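Session 2 notes, Small Things at Home, Ruletcombe evening course. Typed up fast from the board, ask Nghĩa Phan if something makes no sense.

## Pocket stuff

Meaning: anything that leaves the house on you and comes back on you. Earbuds, keys, cards, lip balm, coins. Not chargers (session 3).

Pocket stuff gets lost at home far more than outside. Reason = no landing spot. You walk in, hands full, it goes down on the nearest flat thing.

What a landing spot needs:

- open front or open top. Lids are for things you use once a month
- one color, strong. Red is good, so is yellow. Gray on gray gets missed
- within reach of the door, standing up, coat still on
- too small for mail!! If mail fits, it's a mail box by Friday of any week you like

Glossy black things are the worst case. Earbud cases especially: rounded, slippery, dark, they slide down behind whatever is there. Against a busy print you can at least pick out the shape. On a dark shelf, forget it. 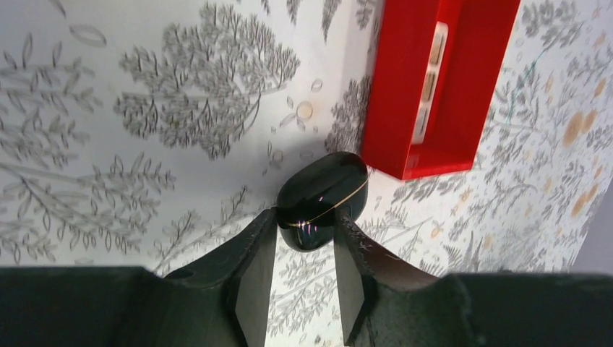
Same goes for sunglasses cases and key fobs. If you have a dark shelf, put down a light liner. Leftover wallpaper is fine, shelf paper is fine, a dish towel is fine for a week till you know you like the spot.

Size. Most people buy too big. The Wivarow house (handout 1) had a basket by the door that took 37 items before anyone noticed the keys were at the bottom. They went down to a box the size of a paperback and the trouble stopped, mostly.

## Laying out

Do this before you buy any box. Everybody wants to buy the box first.

1. Clear a patch of floor or a table. Light background, a pattern is OK if it's pale.
2. Empty pockets, bags, the dish by the door, the top of the fridge. All of it.
3. Spread it out so nothing touches. No sorting yet.
4. Set a timer, 13 minutes. Now sort by how often you reach for it, NOT by what it is. Pens don't have to live with pens.
5. Daily pile goes in the landing spot. If it doesnt fit, the pile is wrong, go again.
6. Weekly pile in a drawer. Rest goes in a closed box with a label.
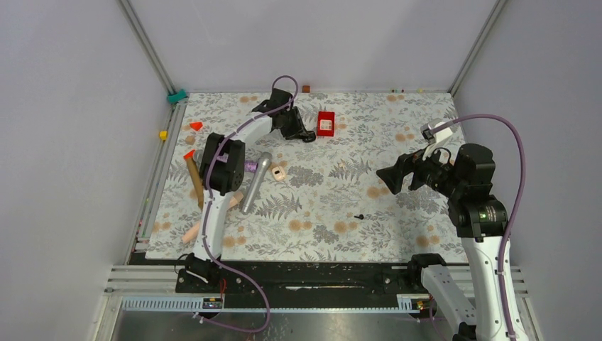

*Step 3: small objects spread out on the fern print. Little red box with the white label near the top.*

Labels: on the top face if the box sits low, on the front if it sits above eye level. White label on a strong color reads from across a room. Two or three words. "Misc" is not a label. "Spare keys + tape" is a label.

Question from last time, about stacking closed boxes: two high, no more. With three you stop opening the bottom one.

Somebody asked about the Plodis wall boxes. They're OK, check the weight limit, the smallest size is rated 300 grams, so earbuds and cards yes, a big bunch of keys maybe not. Screws not included. A shoebox lid on its side does the same job for the frist month.

## For next time

- do the layout once, at home, whole house or just the hall
- write down your daily pile. Just a list, no photos needed
- one thing you didn't know you had two of
- bring every charger you own in a bag, yes the old ones too

Room is La again, upstairs, 6:30. Bring your own tape measure, we were short.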